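2019-05-22

Back from the Pekuneo open day and my feet hurt. Shireen Hlongwane got me the ticket and I'd promised to keep an open mind, so I kept it open until lunch.

They had us in a long room over the loading bay, 80 chairs, most of them taken. The talk was called Grocery Handling at Scale. I had pictured a machine picking up groceries. What we got first was a big screen and a simulator, and a young man telling us the program had done 3000 practice runs overnight.
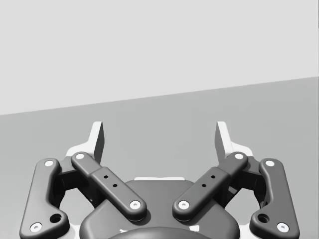

I wrote down 3000 and put a question mark beside it. Practice at what? He said "reaching" and moved on to a slide with arrows. Temitope Danladi gave the next part, and she was better - slower, and she didn't say "seamless" once. She talked us through how the two fingers open and close and why they'd gone for fingers over suction. I followed most of it. Suction cups leave me cold anyway after what the Zuvitz ones did to our yogurt lids in April.

Still, it was all grey walls and grey floor for a good quarter of an hour, and I've sat through enough of these to know the coffee comes out when the questions get hard.
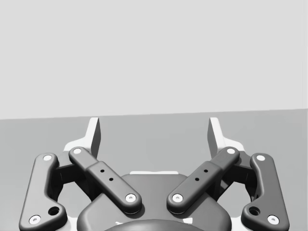
Chibuzor Chukwu said I was being unfair, that you have to get the arm right before you give it anything to drop, and would I rather they learned on real jars? Fair enough. I told him I'd rather they learned on our jars, at our speed, with Lovely on the next line yelling about the count.

After the break they put some groceries in. I perked up a bit. Colour at last, and labels I knew from my own cupboard.
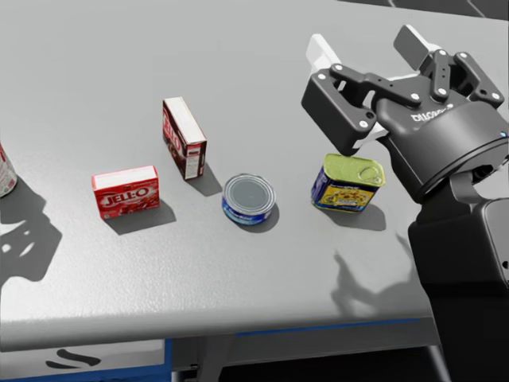 Simulated table with the Jell-O boxes, tuna and meat tin, arm at right.

Five items is a tidy little shop. Our smallest order at the depot has more in it than that, and half of it comes in bags that slump. I asked about bags. Temitope said bags were "on the road map". I asked about dented tins and got the same road map. She did admit that the lighting and the table are whatever they choose to make them, which I respected.

Then the view from the wrist, looking down at the tuna. I'll own up to leaning forward for that one. 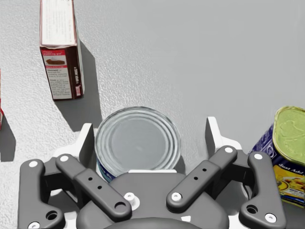 Wrist view, fingers open over the tuna can.

The handout claims up to 206 picks an hour. I asked whether that was in the simulator or in a building with a floor and a draught, and was told someone would email me. I put my address on the sheet. We'll see.

Yamila Valdebenito wants a one-page summary by Friday so she can decide about the Clurkodia trial. I'm going to say wait. See it lift a bag of onions first, in our colour of plastic, with the dock door open.

Sandwiches were egg. Missed the early bus.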